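Furniture Care and Repair, Week 3
Reading the Surface
Instructor: Hiu-tung Man

Look at the wood before you pick up any abrasive. Stand so the light rakes across the boards and follow the grain with your eyes, then with your fingertips.

Straight lines usually mean the board was cut close to the quarter. Arched loops (cathedral grain) mean it was flat sawn. One board can show both. Flat-sawn softwood dents easily — a fingernail will mark it.

Small round spots may be knots or plugged holes. Press lightly. If a plug moves, glue it before sanding.

Sanding order for bare softwood: 80, then 185 or the nearest grit the shop has. Always go with the grain. Wipe off the dust between grits. Leave the first coat 24 hours.

For next class: bring one offcut, at least 40 cm long, and mark the grain direction in pencil.
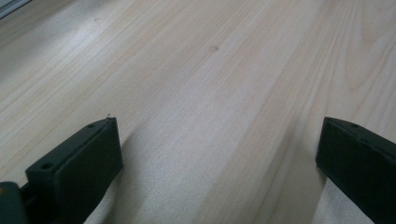
Fig. 1. Pale wood with straight grain, arched loops toward the right, and a small round spot.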